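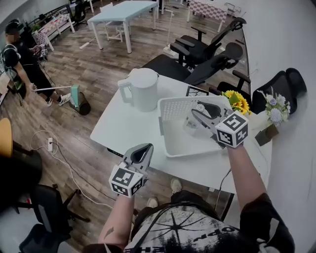 ## Re: [gerker-dev] Cube pose dropouts and the basket task

Subject: Re: Cube pose dropouts and the basket task
Date: May 26, 2025

> We retrained on the Fameck recordings with the default loader and see the policy close early on small containers. The wrist trajectory looks fine in the plots. Gripper width looks fine too. Is anyone else getting this with the handheld data, or is it our config? We are on the November branch of Gerker and have not touched the filter settings.
>
> Also, is it still worth using three visible faces per cube, or does one face do the job?

It is probably not your config. We had the same early closing in Zokmont and traced it to the pose filter.

The tracker solves each cube from whatever faces the head camera can read. With three faces visible the solution is stable. When a jaw goes down into the basket, the rim or the operator's own forearm tends to hide one or two of them, and a single square seen at a steep angle has two pose solutions that fit almost equally well. The default filter picks one per frame and then smooths across the flips. The output looks clean in a plot, but the tip position is pulled toward the camera during the last part of the reach. The policy learns to close there.

To check for this, turn smoothing off and plot the rotation of each cube against the number of faces used. If the rotation jumps when the face count drops to one, you have our problem.

What we changed:

1. Any frame solved from one face is marked as missing. It is not passed to the smoother.
2. Gaps of up to 19 frames are filled by interpolation. Longer gaps split the episode.
3. The left and right cubes are filtered separately. The old code dropped both when one was lost, and this threw away a lot of good left-hand data during right-hand reaches.

Results on our side, same network and same seed, basket task only:

| Loader | Episodes kept | Successes in 100 trials |
|---|---|---|
| Default | 495 | 52 |
| Patched | 431 | 71 |

The patched set is smaller because of the splits — short fragments are discarded — so the gain does not come from extra data. We have not run more than one seed. Please do not quote the numbers as anything more than that.

On your second question: keep three faces. We tried solving from the top marker alone and it was worse than the default in every reach below the rim. A larger top marker helps with range but does nothing for the ambiguity.

Two things remain open. The first is clutter on the table. Tall items beside the basket hide the right cube for longer than the basket does, and most of our split episodes come from those layouts. I would still keep such layouts in the set, with the split. The second is a second person carrying markers in the same room. If the marker IDs are shared between rigs, the tracker can lock onto the wrong one. Zúñiga has an ID allow-list in its loader and we plan to port it.

The patch is on the pose-gaps branch. It changes the episode index format, so rebuild your cache before training.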